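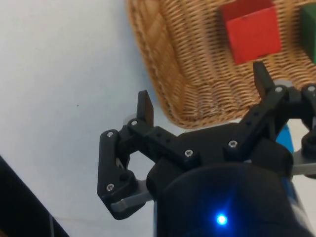

## A basket for three cubes

3/29/25

In January I promised myself to have fewer things on the table. I come from a family where every flat place gets covered with something, so for me it is a slow lesson. This month I finally bought a basket. I found it at Fitzgerald, the small home shop in Caltstead, after looking at 24 others on two floors.

It is wicker, light brown, low and rectangular, with sides that open a little to the outside. I wanted low sides because I forget what I cannot see. The white cloth was already mine — I washed it twice and the fold line did not leave.

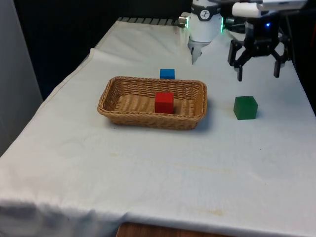 I also looked at plastic boxes from Porkell, which are cheaper and easy to wipe. My neighbor Eamon Ó Ceallaigh has seven of them and is very happy. But I like how wicker becomes darker with the years, and my grandmother kept her onions in such a basket, in the corner behind the door.

The cubes are wooden, one red, one blue and one green. They are small, a few centimeters on each side, and I am fond of them more than is reasonable for an adult. On a white cloth their colors look very clean. The green one is my favorite, because in good light you can still find the grain of the wood.
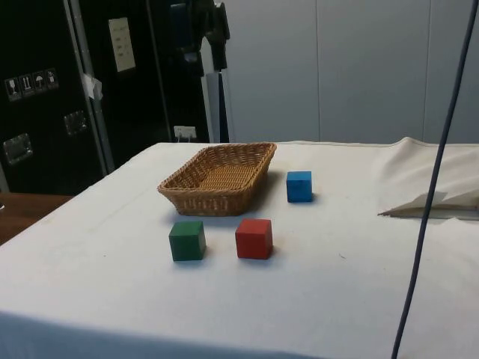 ## In or out?

Now I have a question which is maybe too small for a blog. Should the cubes live in the basket, or beside it? With all of them inside, the table is calm, but I miss the colors. With all of them outside, I start to push them with one finger while I drink my coffee, and then 4 o'clock comes and I did nothing.

For now I prefer one in and two out. The red goes well with the light brown, and the other two can wait on the cloth. 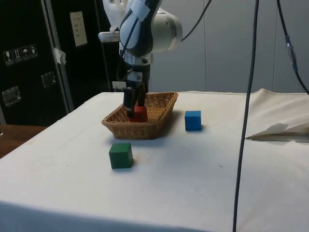 *Red in the basket, blue and green on the cloth.*

Next week I will iron the cloth again, with more steam. If you know a good way to clean dust from wicker, please write to me — the brush I have is too soft.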